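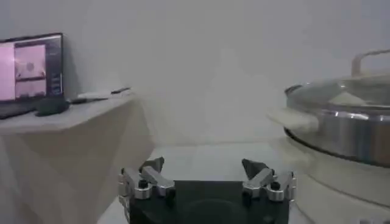
Project report: collecting kitchen demonstrations for a learned arm controller
Prakash Raju and Elango Gowda
Project name: Prakell

1. What we were asked to do

The brief from our supervisor was to record people steering a robot arm through short kitchen tasks, then train a controller on the recordings and see how far it got. We were given the bench at Asholm, the arm, a wrist camera and the recording program that the previous group had written. The task list had two entries: take the lid off a cooker and set it down, and put the lid back on.

The claim behind this sort of project is that enough good examples will do the work that used to be done by programming. We were not convinced of that at the start and we are only slightly more convinced now. Most of this report is about the examples, as that is where most of our time went and where we think most of the trouble lies.

2. How the recording was done

One of us steered and the other ran the laptop. Each attempt began with the arm parked above the worktop with its fingers open. The person at the laptop started the recording, called out, and the person steering had 40 seconds to finish. Anything longer was stopped and thrown away. We swapped places whenever one of us started getting sloppy, which for Elango was after lunch and for Prakash was any time before ten.

The previous group's notes say that the start position should be "varied naturally". We could not work out what this meant. People do not vary things naturally when they have been told to. Left to ourselves we both drifted into a favourite spot, and when we looked back over the first afternoon nearly every attempt began from the same place. After that we drew a grid on paper and picked squares from it with a die.

Labels were typed in after each attempt: good, poor or failed. We had no written rule for "poor" until the second week. Before then Prakash used it for anything with a wobble in it and Elango used it for almost nothing.

3. What we ended up with

We recorded 162 attempts. After going through them again together, with the rule written down this time, we kept 102. The rest were dropped for running out of time, for the arm bumping the cooker, or for gaps in the recording where the program had stopped saving and had not said so.

The last of these annoyed us most. The program shows a live view whether or not it is writing to disk, so a dead recording and a healthy one look the same to the person at the laptop. We lost most of a Friday to this. Anyone using it after us should check the folder size between attempts until somebody fixes it.

We also have doubts about the ones we kept. An attempt can be marked good because it finished, even if the steering was poor for most of it. Several of the lid removals include a long pause where the person was plainly thinking. A controller trained on those may learn to pause too, and ours did: it would come down near the handle and hang there. Our supervisor thought this was caution. We think it was copying.

4. Training and trial runs

We used the Devadiga training scripts without changing the settings, partly to keep things simple and partly as neither of us understood all of them. Training ran overnight.

With the cooker in its usual place, the controller took the lid off more often than it failed. Putting the lid back was much worse. It tended to bring the lid down off centre and then push. With the cooker moved a hand's width along the worktop, removals got worse as well, in spite of the grid and the die. We had varied where the arm started and left the cooker where it was throughout. This is an obvious mistake and we did not notice it until the trials.

We moved the lamp too, as a quick check, and saw little change. We would not read much into that. It was one evening and one lamp.

5. Compared with the Domow recordings

We were encouraged to add the recordings made by the Domow group last January and report any gain. We did add them. The controller did slightly better at removals and no better at replacing the lid. Their arm was mounted at a different height and their labels have no "poor" at all, so either they steered better than we did or they were less fussy. Their report doesn't say which. We have left the combined result out of our main findings for that reason, though we know a larger pile of data looks better on a poster.

6. What we would do differently

Write the labelling rule before recording anything. Move the cooker as well as the arm. Have a third person do the labels, who has not been steering and doesn't mind whose attempts get thrown out. Record lid replacement as its own job on a separate day, since by the time we got to it each session we were tired and it shows.

We would also like a fair test against a plain scripted motion. For a cooker that stays put, we suspect a script would win. We asked for bench time to try it and were told the arm was booked until the end of term.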